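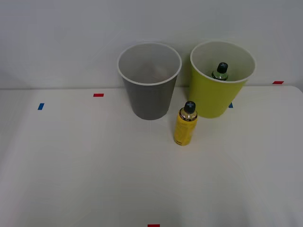
Bench 4 between runs. Two cups, a yellow bottle, tape marks on the table.

About us

Fimcombe is a small test shop for robot grippers and the arms, cameras and controllers that go with them. You send us the parts you're thinking of buying, or we get them in on loan, and we run them side by side on the same job until there's something worth telling you. Then we write it up. Short report, plain words, all the raw logs attached.

We don't make grippers. We don't sell them either, and we take no commission from anyone who does.

How we got going

Joar Hellström and Precious Cruzado used to work on the same packing line, two desks apart, and bought the wrong gripper twice. Both looked great in the brochure. Second one went back in its box after a month. They rented a unit behind the old Foletti bakery, put up one table and started testing things for friends. Word got round. We moved to the present building in April, more power sockets, much better light, worse parking.

What we test

Two-finger grippers mostly. Suction, soft fingers, a few odd ones. Arms if they fit on our benches. Fixed cameras and wrist cameras, and the controllers, which is where half the trouble is anyway.

Jobs are boring on purpose. Put a bottle in a cup. Take it out again. Stand it up on the mark. Small bottles with a cap are hard on a gripper — smooth sides, narrow neck, and a paper cup that tips if you brush the rim on the way in. A gripper that's fine with blocks all morning can make a real mess of that one.

Colored tape on the table gives us our marks. White top, plain wall, nothing fancy behind the work. When we compare cameras we add a dark cup and a bright one, becuase some cameras handle one a lot better than the other and you want to know that before you've paid.

How a comparison goes

A standard run is 159 tries per gripper, same objects, same start positions, same arm. Long runs go to 2,000 and those are for wear — pads, cables, screws working loose. We log every try, the bad ones too. If a drop was our fault (wrong speed, someone leaned on the bench) it stays in the log with a note next to it.

Change one thing at a time. If you send us a new gripper and a new controller together we'll test them apart first, then together. Takes longer. Sorry. Customers who skipped that step elsewhere tend to end up here later.

Who does what

Joar — arms, mounting, anything with bolts.
Precious — controllers and wiring, also runs the schedule, so be nice to her.
Jocelyn Belmonte — cameras and lighting. Wrote our logging tool, Girkutine, which all the benches run on now.
Maribeth Cabanatuan — reports. If yours is readable thats her doing.
Angelica Rivera — phones, loans, shipping, bills.

Page last updated August 2021. Team photo still to come.

Working with us

Most jobs take 35 days from the day your parts arrive, a bit more if an adapter plate has to be cut. Marquez down the road does our plates and they're quick, but they close for two weeks in summer.

Send the cables. Please. And the power supply, and whatever manual you've got, even a bad one. Tell us what you'll be picking up and send a few of those too, the real thing if you can spare them, scuffed is fine.

Visits are ok if you ring first. Angelica will find you a slot and tell you which door. You can watch your own runs, other customers' benches are off limits while they're working.

Reports belong to you. We don't publish them and we don't pass results on to the maker unless you say so in writing.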